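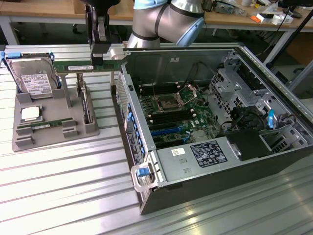
Kutico bench cell, memory and CPU assembly package
Pre-acceptance checklist, with comments
Posted in September by the Flendville line safety desk

We use cookies to remember your settings. Accept / Manage

Marks: OK, NO, or OPEN. The sales sheet doesn't count as evidence.

1. Emergency stop within reach of the loading side. OK. Tested from both ends of the bench.

2. Gripper holds the part when power is cut. OPEN. Kutico says yes. We asked for the test record and got a brochure.

3. Grip force suitable for memory modules. OPEN. Two fingers on a thin circuit board. I want the force setting in writing, and a limit operators can't change from the pendant.

4. Parts fixture. NO. It is 3D-printed, and the quote has no wear figure for the slots and stops. The spare costs $924, which is a lot for a printed tray.

5. Chassis held in place during insertion. OPEN. Pushing a module home takes force. Show us what stops a server from sliding on the rails.

6. CPU socket protection. NO. With the retention frame up, the contacts have no cover. Add a step to the program or add a cap.

7. Pinch points at the drive cage and case edge. OPEN. "Collaborative" describes the arm. It says nothing about sheet metal.

8. Static grounding of arm, table and fixture. NO. Olmedo had this on their list too.

9. Cycle claim. Quoted 14 seconds per module, we timed 18. Not a safety item, but I'm writing it down.

Recheck after items 4, 6 and 8 are closed. No unattended running before then.

Related
Tistby gripper pads: inspection notes
Bench guarding, 16 common misses
Olmedo cell: grounding findings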